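Projektbericht: Ein Wickelrock für jeden Tag
Wahlpflichtkurs Textil und Mode, Abgabe Sonntag, 12. Februar

Eigentlich wollte ich ja ein Kleid nähen. So eins mit Kragen, Knopfleiste und allem Drum und Dran, und in meinem ersten Entwurf hatte es sogar Paspeltaschen (ich hatte noch nie eine Paspeltasche genäht, aber auf dem Papier sah sie super aus!). Nach dem ersten Beratungsgespräch ist daraus ein Wickelrock geworden, wadenlang, mit breitem Bund und einem Bindeband, das seitlich durch einen Schlitz läuft. Im Nachhinein bin ich ziemlich froh darüber.

Meine Frage für das Projekt war: Wie muss ein Wickelrock geschnitten sein, damit er beim Gehen, Sitzen und Radfahren nicht aufgeht? Ich habe zu Hause einen gekauften Rock von Skarus, den ich total gern mag, aber bei Wind kann ich ihn vergessen. Der überlappt vorne viel zu wenig. Also habe ich ihn ausgemessen, auf Papier übertragen und geschaut, wo man mehr Stoff zugeben kann, ohne dass man am Ende wie eingerollt aussieht.

Der Stoff

Beim Stoff habe ich lange hin und her überlegt. Viskose fällt wunderschön, rutscht aber beim Zuschneiden überall hin, und reine Baumwolle war mir für die Länge zu steif. Genommen habe ich dann eine Leinenmischung von Dritis in einem dunklen Grün. Die knittert zwar, aber bei Leinen gehört das für mich dazu, und beim Bügeln macht sie alles mit. Vor dem Zuschneiden habe ich den Stoff gewaschen, und er ist tatsächlich ein Stück eingelaufen — gut, dass ich das nicht erst beim fertigen Rock gemerkt habe!

Für das Bindeband wollte ich erst einen Kontraststoff nehmen, Senfgelb oder Rost. Ich habe beides an den Rock gehalten und fand es dann doch zu unruhig. Jetzt ist alles aus demselben Stoff, und man kann jedes Oberteil dazu anziehen. 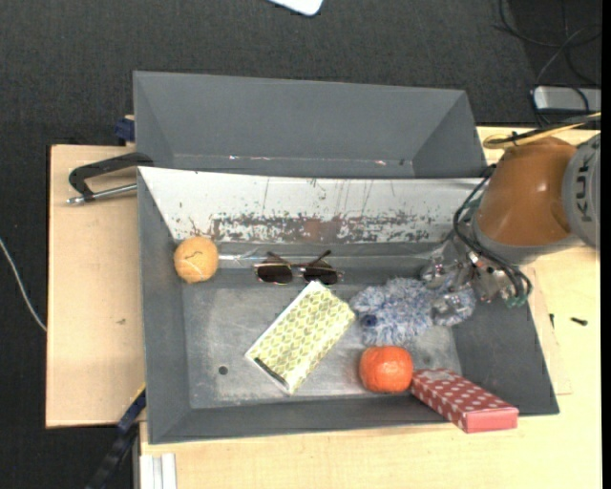 Abb. 1: Graue Metallbehälter auf dem Holztisch, vorne mit Kleinteilen

Der Schnitt

Ein Wickelrock besteht bei mir aus einem Rückenteil und zwei gleich großen Vorderteilen. Beim Skarus-Rock reicht die obere Lage nur bis kurz hinter die Mitte. Bei mir geht sie fast bis zur Seitennaht, und das macht wirklich den ganzen Unterschied. Außerdem habe ich die Vorderkanten unten leicht abgerundet, damit beim Hinsetzen keine Ecke hochklappt.

Das erste Probeteil aus altem Bettlaken war eine Katastrophe. Ich hatte die Abnäher hinten zu lang gezeichnet, und der Rock hat über dem Po richtige Zelte gebildet. Beim zweiten Probeteil habe ich die Abnäher gekürzt und die Seitennaht an der Hüfte etwas ausgestellt, dann saß es. Den Bund habe ich mit Einlage von Georgiev verstärkt, der mittleren Stärke. Die dünne hatte ich am Probeteil ausprobiert, und da ist der Bund beim Sitzen sofort eingeknickt.

Das Nähen

Die Seitennähte sind als Kappnähte genäht. Das dauert länger als einfach versäubern, sieht innen aber viel schöner aus, und bei einem Rock, der vorne aufspringen kann, sieht man die Innenseite eben auch mal. Der Saum war der nervigste Teil überhaupt. An der Rundung hat sich der Stoff ständig in Fältchen gelegt, und ich habe die linke Seite zweimal wieder aufgetrennt. Geholfen hat dann eine Reihfaden-Linie mit langen Stichen, die ich vorsichtig zusammengezogen habe, bevor ich den Saum umgebügelt habe.

Der Schlitz für das Bindeband sitzt in der rechten Seitennaht, direkt im Bund. Beim ersten Anziehen war er zu eng und das Band hat sich darin verdreht, also nochmal auf und größer gemacht. Die Nähte links und rechts davon habe ich mit kleinen Riegeln gesichert.

Der Tragetest

Getestet habe ich den Rock im Alltag, also Schulweg, Bus, Treppen und einmal 20 Minuten Fahrrad. Beim Gehen und auf der Treppe bleibt er komplett zu, auch bei Wind. Im Sitzen rutscht die obere Lage ein bisschen zur Seite, aber die untere deckt alles ab. Auf dem Fahrrad — na ja. Es geht, wenn man innen einen kleinen Druckknopf annäht. Den habe ich von Cingate, er ist flach und drückt nicht, und zugeknöpft hält der Rock auch beim Aufsteigen.

Was ich beim nächsten Mal anders machen würde: das Bindeband breiter zuschneiden, weil es sich nach ein paar Stunden zu einer Wurst zusammenrollt. Und ich hätte gern eine Tasche gehabt! In der linken Seitennaht wäre Platz dafür gewesen. Den Schnitt habe ich aufgehoben, und im Juni nähe ich ihn noch einmal in einer kürzeren Sommerversion, dann mit Tasche.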